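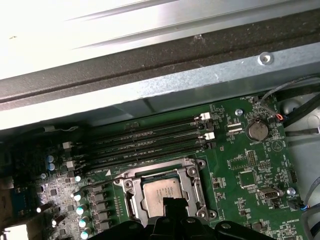 A comment left on the old version of this page complained that it told satellite teams how to book a pass and then said nothing on what happens when the pass goes badly. The comment was fair, so the answers on missed and shortened passes are now first.

# Ground station passes: common questions

## We got no signal. Do we still pay?

If our antenna tracked the orbital elements you sent and the receiver was working, yes. If the fault was at our end, the pass is credited to your account and you can rebook it at either station. The pass log shows which it was.

## Why did our pass end early?

Usually the horizon. Derdale has a ridge to the west, and satellites setting on that side drop out sooner than a flat-horizon prediction says they will. The Furetti planner includes the ridge in its times. If you plan with your own software, load the Derdale horizon mask from the downloads page.

High wind is the other cause. The dish is stowed automatically and the pass is marked WX in the log.

## Which stations can I use?

Derdale and Zirnavville. Derdale has a 3 metre dish for S-band. Zirnavville has UHF and VHF Yagis only, and suits beacons, housekeeping data and small command uploads.

## How far ahead can I book?

32 days. Predictions for low orbits drift, so pass times are recalculated each morning and may move slightly. You'll get an email if yours does.

## How often should I send new orbital elements?

Daily for the first two weeks after launch. After that, weekly is fine for most satellites near 700 km. Lower ones need it more often, particularly when the sun is active.

## Can I transmit commands?

Only once we hold a copy of your licence and it lists the station you want to use. A licence naming Zirnavville doesn't cover Derdale. Allow plenty of time for this, as we can't speed up the regulator.

## What does the Pavliuk plan include?

118 passes, used in any mix across both stations. Unused passes carry over once and then lapse. Launch-week support is charged separately.

## What format is the data in?

Demodulated frames by default, with a timestamp on each. Raw IQ recordings are available if you tick the box when booking. They are large files and we delete them after 3 months, so download them early.

## Do you decode our telemetry?

No. We pass on the frames as received. Encrypted payloads are fine, and we don't need your keys.

## Is there a maintenance period?

Derdale closes for part of October for work on the drive motors. Zirnavville stays open, but it fills up quickly then.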